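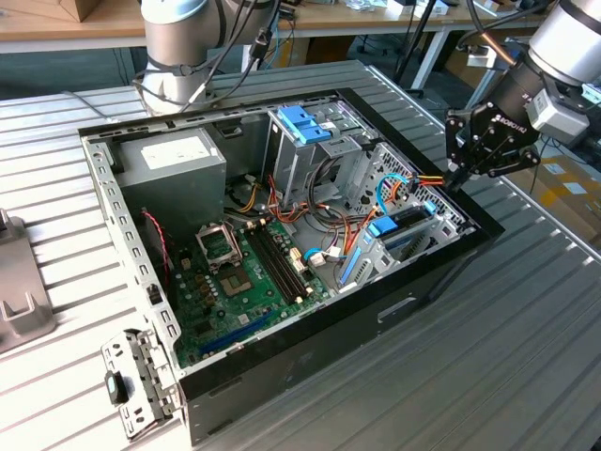 **Ticket:** Kumden demo cell, protective stops during cable step
**Opened:** 21 October 2021
**Opened by:** Kinga Antal
**Assigned to:** Aksel Lykkegaard
**Priority:** High (open day tomorrow, first group at 11)
**Status:** Resolved, one follow-up open

### Report (Kinga)

Hi Aksel! We ran the full PC teardown demo end to end with both arms this morning and it looks great, I can't wait for the Plusthorpe students to see it. One problem though. When the gripper arm takes hold of the power wires and starts to lift them clear, it goes into a protective stop. It happened on 3 runs out of 12. The other nine were lovely.

What I've noticed so far:

- always the same step, `cable_lift`, never the approach and never the close
- the second arm is parked the whole time
- Redach logs "force limit, tool Z" and nothing else
- restarting from the step doesn't work, I have to go back to home and start over

Halima wants to know if we should drop the cable step and just show the approach. I'd really rather keep it. It's the part people lean in for.

### Reply (Aksel)

Please don't drop it, it's the best bit of the demo! Wires are hard for a robot and visitors get that right away, with no slides needed.

Can you send me the Redach log from a bad run and a good one? Also check whether the force limit is still 500 in the step settings or if somebody put in the training value. Gunnlaugur had the cell last in January and he likes it gentle.

### Update (Kinga)

Logs attached. The limit field is blank, so it's using the default. I didn't know it could be blank.

I also tried it with the tower turned a little more toward the desk. Two clean runs, then a stop. So I put it back.
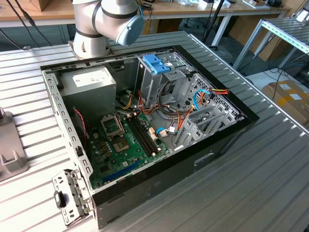
Mark Anthony came by and had a good idea, which was to run the lift by hand in teach mode with the speed way down. You can feel the wires give nicely for the first bit and then they go stiff all at once. His guess is that one wire in the bundle is still held by its connector when we start pulling, and on the good runs the fingers just happen to miss it.

### Reply (Aksel)

Mark Anthony is right, I'm almost sure of it. Look at the attached good run: the force climbs slowly and stays flat. On the bad one it's flat and then goes straight up. That's a plug that hasn't let go.

Two things to try, in this order:

1. Fill in the limit, don't leave it blank. Use 500.
2. Move the grasp point toward the power supply so there's more slack between the fingers and the board.

Please don't do both before you test. I want to know which one fixed it.

### Update (Kinga)

Step 1 alone: stopped again on the second try. Same message.

Step 2 as well: clean, clean, clean! I kept going until Halima made me eat lunch and it never stopped once. So the grasp point was the cure. I left the limit filled in too. 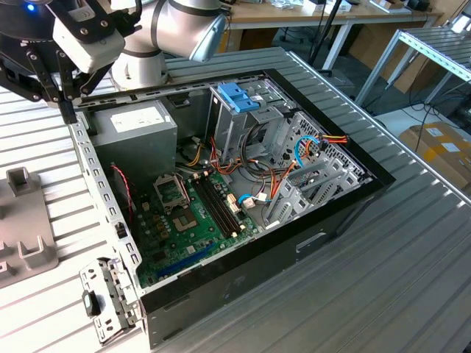

The new grasp point brought up one more thing, and I'd like it in the ticket so the next person doesn't lose an hour to it. Our saved approach was taught with the tower a bit farther over, so after any reset you need to check where the case is before pressing start. I now do it by sending the gripper to the check pose, with the two long fingers pointing down toward the left rail, the one with the column of small square holes. If they look right there, the cable step looks right too. For anyone new to the cell, the bright blue tray release on the drive cage is the easiest thing to find from across the table, so I've used it as the landmark in the visitor script.

### Comment (Halima)

Watched two full runs from where the visitors will stand. Wonderful, and so much easier to follow than last year's! Small requests:

- slow the retreat a little, people were still looking at the wires when it had already moved on
- say out loud that the processor socket is empty, two people from Overgaard asked me why the robot "skipped" it
- keep the talk under 12 minutes, the groups are tight

### Update (Kinga)

Retreat slowed. Script changed. I also added a line about the RAM slots, because if they ask about one they'll ask about the other.

### Reply (Aksel)

Great work, both of you. I'm closing the stop as resolved. Still open is the blank limit field: Redach should refuse to run a step without one, or at least warn. Gunnlaugur, can you take that one?

### Comment (Gunnlaugur)

Yes, taking it. The blank was me, sorry. I cleared the training value and meant to type the normal one back in. Save me a spot with the first group, I'd like to see the cable step with a crowd around it.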